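Keeping the bin picking cell running: a talk with Aminu Afolabi

The robot lab at Nalturthorpe has one cell that runs more than the others. It is called Jama, it has a single KUKA arm and two gray bins, and its job is to pick things up out of one bin and put them in the other. Aminu Afolabi has looked after it since it was bolted together. Before that he fixed packaging lines.

I spent a morning with him to find out what the upkeep of a machine like this amounts to. Most of what gets written about robot picking is about the software. Afolabi has very little to do with the software.

"I get it to the point where the programmers can forget about it," he says. "If they come to me with a question about the arm, something has already gone wrong."

His morning check starts at 7:30, before the drives are switched on. He looks at the cables first. The supply and signal lines to the gripper run along the outside of the arm, and they have to leave enough room for the last joints to turn. At the elbow end they lie close to the arm. Near the wrist they swing out in a loop.

"That loop is the thing I worry about most," Afolabi says. "Too short and the wrist pulls on the connector when it turns all the way over. Too long and it drags in the bin and catches on a toy. I must have tied it and cut it loose thirty times in the first month. Now I have a mark on the cable where the tie goes, and if somebody moves the tie I can tell."

He turns the wrist by hand control from one end of its travel to the other, at low speed, with his face well back and his eyes on the loop. He does this with the arm high, and then again with the gripper down near the bin floor. The second pass is the one people skip, he says, and it is the one that finds trouble. Down in the bin the arm is folded differently and the cable has less slack to give.

The cables are changed on a count, not by date. The controller keeps a tally of picks, and the last set came off at 3837. One of the wires inside had started to break up near the connector. The gripper would close, report that it was closed, and then report that it was open, without having moved.

"We spent two days blaming the gripper," he says. "I took it apart, cleaned it, put it back. It was fine. Then I wiggled the cable with one finger and watched the signal come and go on the screen. Two days. So now the wiggle test is on the sheet, up near the top."

The sheet is a single page in a plastic sleeve. It was first written by Rui Quintela, who set up the cell and has since moved over to mobile machines in the next building. Quintela still comes by when something in the mounting has to be changed. I reached him by phone in the afternoon.

"The first version had far too much in it," Quintela says. "I had a torque check on every screw, every day. Aminu did it for a week and then asked me which screws had moved. None of them had. So we made it a monthly job and put the time into the bins."

The bins take more looking after than either man expected. The arm knows where they are because they were measured once, and everything the cell does near a wall depends on that measurement still being right. A gripper that comes down beside a wall and meets it a little early will push the bin. After enough of those, the bin is no longer where the program thinks it is.

At first they were stood on the table and held with tape. Then Quintela tried screwing them down, and that turned out to be worse, because a hard touch had nowhere to go and the force went back into the gripper. He bent a finger that way in the first week. Now they are held with bar clamps, tightened by hand.

"People walk in and see clamps from a hardware store and think it's temporary," Quintela says. "It was temporary. Then it worked. A clamp lets the bin slip a little when something goes badly wrong, and it comes off in ten seconds when you want to clean. I drew up a proper bracket and I never had it made."

To check the position, Afolabi fits a pointed steel pin in place of one finger and drives the arm to four saved points, one over each corner of the front bin. If the tip is over the scribed line he moves on. If it isn't, he loosens the clamps, taps the bin over with a rubber mallet and checks all four again. He has learned to do the far corners first. When those are right the near ones usually follow.

The walls and floors show what the work does to them. The plastic has gone pale where the gripper rubs, and he has stopped trying to polish it out. What he does care about is raised edges. A deep scratch throws up a burr, and soft objects hang on it. He runs a gloved hand along the floor and takes down anything he can feel with 400 grit paper, used wet, then wipes it dry.

"The scuffs don't bother me," he says. "The vision people complained about them once, they were getting picks on a patch of wall. They fixed that on their side. I wasn't going to buy new bins every month."

The gripper gets its own half hour once a week, normally on a Saturday when nobody has booked the cell. He takes it off the flange, brushes out the lint and looks over the fingers. Plush toys shed more than he would have guessed, and the fibers work their way into the guides. He cleans the guides with a dry brush, then a cloth, then puts on a thin film of Cellus grease. He used to use more of it.

"More grease holds more lint," he says. "I had it packed in there like a wheel bearing. It made a sort of felt. When I cleaned it out and used almost nothing, the fingers moved better and stayed better."

After the gripper goes back on, he runs 100 picks with no one touching anything and writes down the misses. He doesn't care much about a dropped object. He looks for the same kind of miss twice. Two misses on the left side of the bin mean he goes back to the pin. Two slow closes in a row send him back to the guides. If the run is clean he hands the cell over, and if there is any doubt he runs 200 more and has lunch.

The objects for the test come from a crate under the table. It is the same mix every time, some hard and some soft. Afolabi picked them himself and will not let anyone swap them out, even when one gets tatty.

"If you change the objects you don't know what you measured," he says. "Somebody washed them once. They meant well. The soft ones came back fluffier and the whole run looked different, and I spent a morning on that too."

Spare parts are a sore point. The fingers are machined by Babić, a small shop that also does work for the university, and the wait can be three weeks. He keeps two pairs on the shelf and orders when he opens the first. Cable sets he makes up himself. Clamps he buys in town. For the arm he keeps nothing, and apart from wiping it down and checking for oil at the joints he leaves it alone.

"The arm is the best part of the whole cell," Afolabi says. "It was built for a factory. It doesn't notice what we do with it. Everything I fix is something we added."

I asked what he would change if he were building the cell again. He thought about it for a while. He would like the cables to come off the arm higher up, he said, with a spring return to take up the slack. He would like a second gripper, complete and tested, so that the weekly clean doesn't stop the work. And he would put the table on its own feet, away from the walkway, because the pin check goes wrong when someone rolls a cart into the corner of it.

Quintela had a shorter list. He would leave more space behind the bins - enough for a person to kneel and reach the rear clamps without leaning over the cell. At the moment Afolabi does that job with the drives off and the pendant set down within reach, and it takes him longer than it should.

"He's never complained about it," Quintela says. "But I've watched him do it, and I laid that table out, so that one is mine."

The next job on the list is a new set of cables. The ones on the arm are getting stiff where they bend, and Afolabi wants them off before the signal starts to go. He has the new set coiled on a hook by the door, already labeled at both ends, with the tie mark on it in white paint.

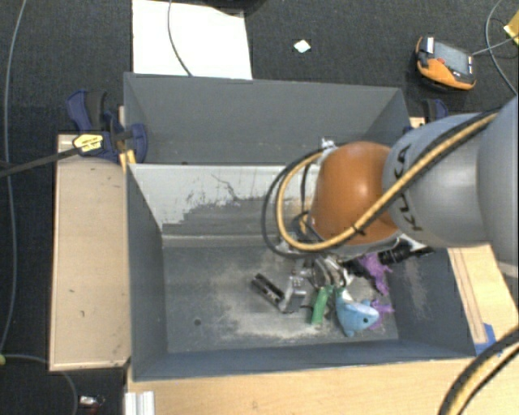
The KUKA arm at work in the front bin, with the cables looped out beside the orange joint cover.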